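Elvia's Tidying Corner: The Bottle Amnesty

Those of you in the Holtusside rooms will know that the lounge had reached the stage where you sat down on the sofa and something crunched. Elvia Bañuelos proposed a tidy-up. I proposed waiting until July, and lost.

The rules are short. Whatever is on the coffee table, the cushions or the floor gets picked up, and its owner has two days to claim it. After that it goes in the tub by the door, where the Robles umbrella has lived since before the carpet.

Cloths are the worst of it. Every one of us apparently owns a cloth, and every one of us believes it belongs wherever it was last dropped. Cables come second. We have more than 200 of them at Kirdale, by Elvia's reckoning, and three that anyone can name the purpose of. Water bottles are third, mainly because they all look alike and people get possessive about them.

A few from the lounge:

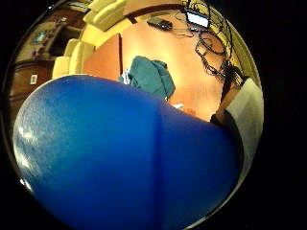
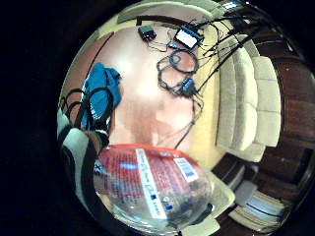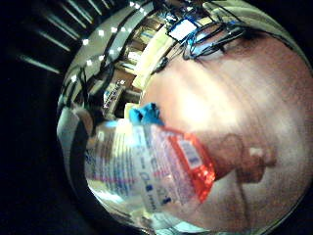
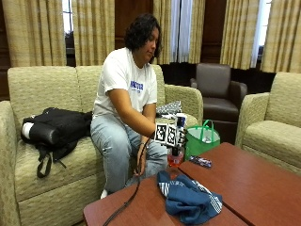
So, the bottles. Please put your initials on yours, on the cap, in marker. Peeling a corner off the label doesn't count as a system, whatever the Morano side of the hall says. Bags can stay on the sofa while you're sitting next to them, and should leave when you do.

Anything in the tub after 31st May goes to the thrift store, umbrella included. Elvia has asked me to add that the tub is also not a place to keep things.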